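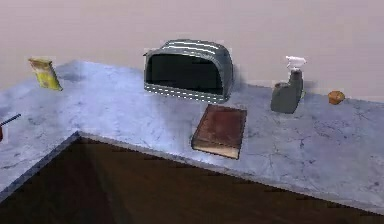 共用給湯室の点検は、各階の設備責任者が年二回実施し、結果を本表に記録するものとする。対象は給水、排水、電気、換気、床および作業台の六分野とし、判定は「適」「要注意」「不適」の三区分による。石の作業台については、淡い色の大理石に灰色の筋が入ったものでは、天然の模様と細いひびとの見分けがつきにくいため、目視に加えて指先で表面をなぞり、段差の有無を確かめること。濃い茶色の木の床についても同様に、水染みが色に紛れやすいことに留意する。

対象施設:ストタソラ会館 ボンデール棟
点検実施日:10/2/20
点検者:ブラウリオ・レデスマ
立会者:マリクルス・ポンセ
承認者:シリロ・ロサノ

1 給水設備

1-1 止水栓の開閉が円滑であること 【適】
1-2 蛇口および接続部に漏れがないこと 【要注意】
コメント:三階給湯室の蛇口根元ににじみを認めた。パッキンの劣化と推定される。増し締めにより点検中は止まったが、部品の交換を要する。
1-3 吐水の色、臭気に異常がないこと 【適】
1-4 浄水カートリッジが使用期限内であること 【不適】
コメント:二階分が期限を超過していた。当日中に交換し、交換日を本体側面に記入した。前回の点検表では当該欄が空白であり、記入漏れと判断する。

2 排水設備

2-1 排水の流れに滞りがないこと 【適】
2-2 排水トラップに封水があること 【要注意】
コメント:四階給湯室は使用頻度が低く、封水が減少していた。週に一度の通水を四階の当番業務に加えること。
2-3 流し台下の収納内に湿気、かびがないこと 【適】

3 電気設備

3-1 コンセントの差込口に変色、緩みがないこと 【適】
3-2 漏電遮断器の試験ボタンが正常に作動すること 【適】
コメント:全階で作動を確認した。試験に際しては冷蔵庫の電源も切れるため、事前に各階へ周知すること。今回は二階への連絡が遅れ、利用者から問い合わせがあった。
3-3 延長コードを常設していないこと 【不適】
コメント:三階において延長コードに電気ケトル二台が接続されていた。その場で撤去した。同階には壁面コンセントの増設要望が出ており、別途協議とする。
3-4 加熱機器の周囲に可燃物がないこと 【要注意】
コメント:二階の棚に紙コップの箱が積まれ、電子レンジの排気口に接近していた。棚の下段へ移動済み。
3-5 電源プラグにほこりの堆積がないこと 【適】

4 換気設備

4-1 換気扇が異音なく運転すること 【適】
4-2 フィルターに著しい油汚れがないこと 【要注意】
コメント:一階は清掃後もべたつきが残る。ザバラ社の定期清掃の対象に加えるよう、見積りを依頼した。
4-3 給気口がふさがれていないこと 【適】

5 床

5-1 水ぬれ、油分による滑りがないこと 【適】
5-2 床材の浮き、反り、ささくれがないこと 【要注意】
コメント:一階流し台前の床板に軽い浮きがある。つまずきのおそれは小さいが、次回点検までに進行の有無を再確認する。位置は平面図に朱書きした。
5-3 マットの端部がめくれていないこと 【不適】
コメント:三階のマットは端部の反りが戻らず、使用を中止した。代替品はウトラ社製の滑り止め付きのものを申請中である。
5-4 通路部分に物品が置かれていないこと 【適】

6 作業台

6-1 天板にひび、欠けがないこと 【適】
6-2 天板の縁に鋭利な部分がないこと 【適】
6-3 壁との取合い部のシーリングに切れがないこと 【要注意】
コメント:四階の入隅で一部にはがれがある。水が裏側へ回る前に補修すること。
6-4 酸性の洗剤を石の天板に使用していないこと 【不適】
コメント:二階の流し下に、酸性の水あか落としが保管されていた。天板に使用した形跡は確認できなかったが、誤用を避けるため清掃用具庫へ移し、中性洗剤を配置した。
6-5 機器が天板の端から十分に離れていること 【適】

総合所見

直ちに使用停止を要する給湯室はない。「不適」とした四項目のうち、浄水カートリッジ、延長コードおよび洗剤の保管については当日中に是正した。マットについては代替品の納入をもって是正完了とする。「要注意」の各項目は、総務担当イェセニア・コルテスが業者手配の要否を整理し、結果を各階の設備責任者に通知する。

補修費の仮見積りは、三階蛇口の部品交換と四階シーリングの打直しを合わせて168ドルである。床板の補修は含まない。

前回指摘事項の処理状況

一階の手洗い用せっけん容器の固定不良:完了
二階の給湯器注意表示の退色:完了。新しい表示はレオバルド・バニュエロスが作成し、全階に掲示した。
四階の照明のちらつき:未了。器具の生産が終了しており、代替器具を選定中である。

記入上の注意

判定欄は空白としないこと。該当する設備がない場合は「該当なし」と記入する。訂正は二重線で行い、訂正者の署名を添える。不適とした項目には、応急の措置と恒久の措置を分けて記載することが望ましい。点検表の原本は管理室の書庫、棚番号51に保管し、写しを各階に配付する。内容に関する照会は内線40で受け付ける。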